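Kirkmont hip-hop EP fund: progress report, 13/08/2024

Hi all at Melidon! Quick update on where your $2000 went. Four of the six tracks are recorded, and Talebi (our opener, and still my favorite) is fully mixed.

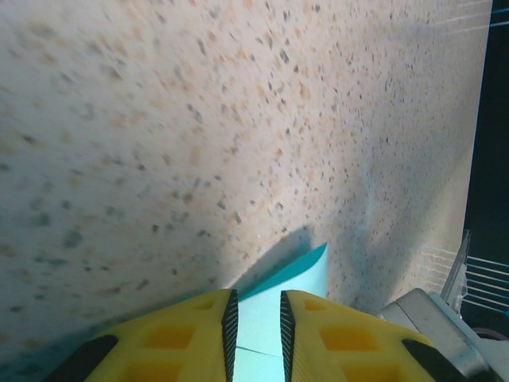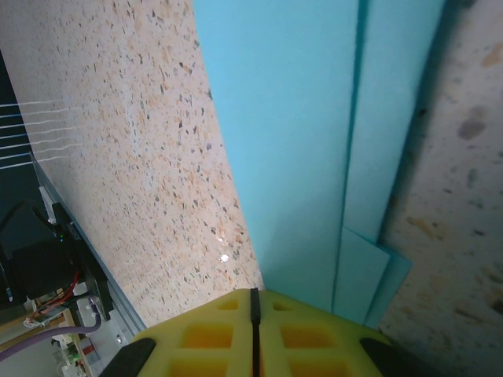 The other two need new hooks -- I wrote one on the bus last week and it's so much better than the old one. Grultel gave us 30 hours of studio time and we've got a few left, so vocals should be fine. Mastering will cost more than I budgeted, sorry! I'm still aiming for a November release, and I'll send you rough mixes as soon as the hooks are down.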